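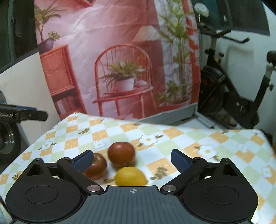

Figure 3. Hand-held gripper reaching toward fruit on a checkered tablecloth.

4.2 Do posted response times tell us anything?

The ambulance service in Draltport publishes a median response time for falls at home, and local papers repeat it whenever a death is disputed. We doubt the number can carry that weight. The clock starts when a call is coded, and in our sample of 900 calls the coding step was missing or overwritten in 43. Those calls were dropped from the published median. Some of them were probably the slow ones.

Thongsuk district claims a better record, drawn from 2,000 calls, but its crews log arrival at the street and Draltport's log arrival at the patient. Comparing the two is a poor basis for blame, or for praise. The Leseo dispatch software was credited with the gap in April. We found no support for that claim, as only 27 calls had complete records from both before and after dispatch.

Families' accounts have their own problems. People remember waits as longer than they were, and neighbours seldom agree on when help was called.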